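Jereck Practice Pad, Soft Tissue, Pink

I started making these suture pads at my kitchen counter in Skambridge, mostly because I was fed up with the ones I'd been practicing on. They were stiff, they tore at the second stitch, and they were a strange orange color! The Jereck pad is the one I wish I'd had back then. It's soft, it's a fleshy pink, and it has fine surface lines so you get used to reading the skin before you go in.

You can order it plain or with a short incision already made and tinted red. Most people go for the short one first (I did too) and then come back for a plain pad so they can make their own cuts. If you teach a group, ask me about mixed boxes of 15 -- I pack those myself and I'm happy to swap a few around.

A few things people write in to ask:

Thread. Dark thread is easiest to see against the pink, so that's what I put in the starter pack. You get 900 cm of it, wound on a card. Bring your own needle holder.

How long it lasts. I get 36 passes out of one incision before the edges start to look tired. Aksel Hauksdóttir, who tests every new batch for me, has a lighter hand and gets more. Turn the pad over when you're done with the first side, the back is just as good.

Cleaning. Lukewarm water and a drop of dish soap, then lay it flat on a towel. Please don't fold it! A folded pad keeps the crease forever.

Storage. Somewhere cool, out of the sun, in the bag it came in. I've had one in a drawer since June and it still feels like new.

The new mix has a little more give than the old Lund pad, and the thread slides through it nicely without squeaking. If you have a Medov tray, it fits that too -- just press the corners down.

Orders go out from Skambridge twice a week. Page updated Oct 20, 2022. 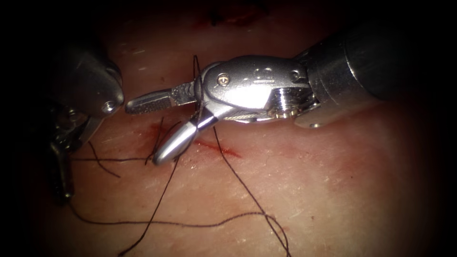
Pink pad with a short red incision and dark suture thread, close up.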